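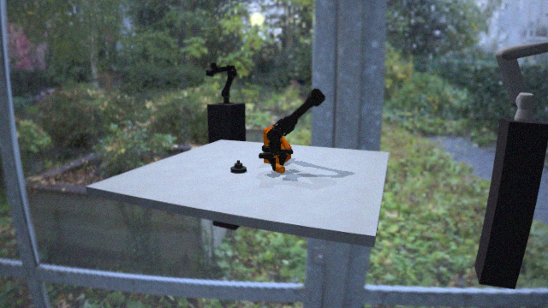 Robot arm on a gray table, computer rendering

Small Business Talk > Taxes and Money > Does bonus depreciation change what you buy?

ledgerlily
27/12/2020

My brother-in-law and I got into it over dinner and I want opinions from people who sign checks for equipment. His position is that nobody in their right mind buys a machine because of the write-off. Mine is that I have personally watched people do it every December for as long as I've been keeping books, and I keep books for a lot of small shops.

I'm not asking whether it's good policy. I just want to know if the first-year write-off ever got you to buy something you would otherwise have skipped, or if it only moved the date. I have a feeling those two get mixed up all the time.

drywall_dan

Moved the date, every time. I was going to need the van anyway. My accountant called and said if you're going to need the van, need it before New Year's. So I did. The year after that I bought nothing at all, because I already had the van.

So if you only looked at the first year you'd say wow, look at that, it worked.

Pustura

I run a small job shop (three of us plus my mother on Fridays, sorry, on whatever day she feels like) and I'll be the one to say yes, it got me to buy. We had an old press brake that was limping along. Could have limped another five years. The write-off made the payment schedule look okay in a year where we had a decent profit and a tax bill coming, and I pulled the trigger.

Would I call that new investment? I would. The old one would still be sitting there otherwise.

drywall_dan

But you'd have replaced it in five years. That's moving the date, just farther.

Pustura

By that logic everything is moving the date. Five years of making better parts is worth something. I took on work I couldn't have bid on before.

szekeres_tool

Hi all, long time reader. Name's Necati Şimşekoğlu, I have Szekeres Tool & Die – bought it from the old owner and kept the name, so please don't write to me in Hungarian, I get that a lot.

I want to say something about orders, because I think orders are the whole thing. I have never bought a machine because of taxes. I have bought machines because a customer said "we need twice as many of these and we need them by July." When that phone call comes I would buy the machine at any tax rate you like. When that phone call doesn't come you could give me the machine for half and I would have an expensive thing to dust.

My banker and I have this talk every year. He brings a chart, I bring my order book.

ledgerlily

Necati that's pretty much what I hear from the manufacturers. The landscapers and the dentists are a different story! I have a dentist client who buys something shiny every single year and I'm convinced it's about seeing the tax number go down. He spent 4000 dollars to save 1000 and called me up happy about it.

quietmargin

There's your answer on the dinner argument. He's out 3000 and he has a gadget. If the gadget doesn't bring in money that's a plain loss with a nice feeling attached.

Where I disagree with most of you is on what this proves. I did corporate planning for a long time before I retired, at a company much bigger than anyone's here, and taxes were absolutely in the spreadsheet. Every project had to clear a hurdle and the after-tax number was the number. A project just under the line goes over it when the rate drops. You don't see that from a three-person shop, no offense.

Pustura

Some offense taken, but go on.

quietmargin

Ha. I mean that at a big outfit it works at the edges. Out of 100 proposals maybe a couple flip from no to yes. That's small but it isn't zero, and a couple of projects at a big company can be a whole building.

drywall_dan

And what was the hurdle rate? Did it ever come down when borrowing got cheap?

quietmargin

...No. It stayed where it was the entire time I worked there. I complained about it in meetings. We had cash, we had cheap credit, and we still turned down things that would have made perfectly good money. A lot of the cash went to buying back stock.

drywall_dan

So they cut your taxes, you had more cash, and the cash went to shareholders. I'm not trying to be a jerk, I just think you made my point.

quietmargin

I made part of your point. It still mattered for the couple that flipped.

mrs_okra

Can I ask a dumb question. If the company gives the money to shareholders, don't the shareholders invest it somewhere else? Isn't that what they always say?

ledgerlily

Not dumb. That is what they say, and some of it surely does. But buying shares from another person isn't the same as somebody building a shop. It can go around and around a good while before it turns into a lathe. I'd love to see somebody trace it properly, I don't know how you would.

Jirkutum

Different angle. I do leasing, so I see what people buy and when. December is nuts, January is dead, and it has been that way under every set of rules I've worked with. When the rules get sweeter December gets more nuts and January gets more dead. Add up the two and I can't tell you there's a big difference. I'd say slightly more? I wouldn't bet my truck on it.

What does move the total is whether people think next year will be okay. This year a bunch of customers with perfectly good tax reasons to buy just sat on their hands. You can't blame them.

Pustura

We sat on ours too. Had a quote from Sormont for a second brake, good quote, and I let it expire. Same write-off as before. I just couldn't tell who'd be ordering from us by summer.

drywall_dan

Pustura you just agreed with Necati.

Pustura

I know, I heard it as I typed it. I still say the first one was real though.

szekeres_tool

Both can be true. With orders in hand, a tax break makes you go a bit sooner and maybe one size larger. I did buy the bigger compressor once, I admit it. Nothing in hand, it does nothing. At least in my building.

mrs_okra

What about states? My state gives these credits per machine and my neighbor swears by them. The check he got back was 1727 dollars and he's told me the exact figure so many times I could put it on a cake.

Jirkutum

Did he know about the credit before he bought?

mrs_okra

I asked him just now. He did not. His accountant found it in the spring.

drywall_dan

lol

ledgerlily

OK see that's a category I forgot. Moved the date, got me to buy, and found out afterward. I bet the third one is bigger than people think. I file those credits all the time for clients who had no idea they existed.

quietmargin

Which is an argument for making them simple and well known, maybe. If people don't know the break exists it can't change what they do.

drywall_dan

Or an argument for skipping them and fixing the road by my shop, which would do more for my van than the deduction on the van did.

ledgerlily

I'm going to report back to my brother-in-law that he's two-thirds right, and I'm not going to enjoy it. Still want to hear from anybody in farming if you're out there, because the tractor thing is its own world and my one farm client won't talk about it.

Jirkutum

Farmers buy the tractor when corn is up. Ask me how many I leased when it wasn't.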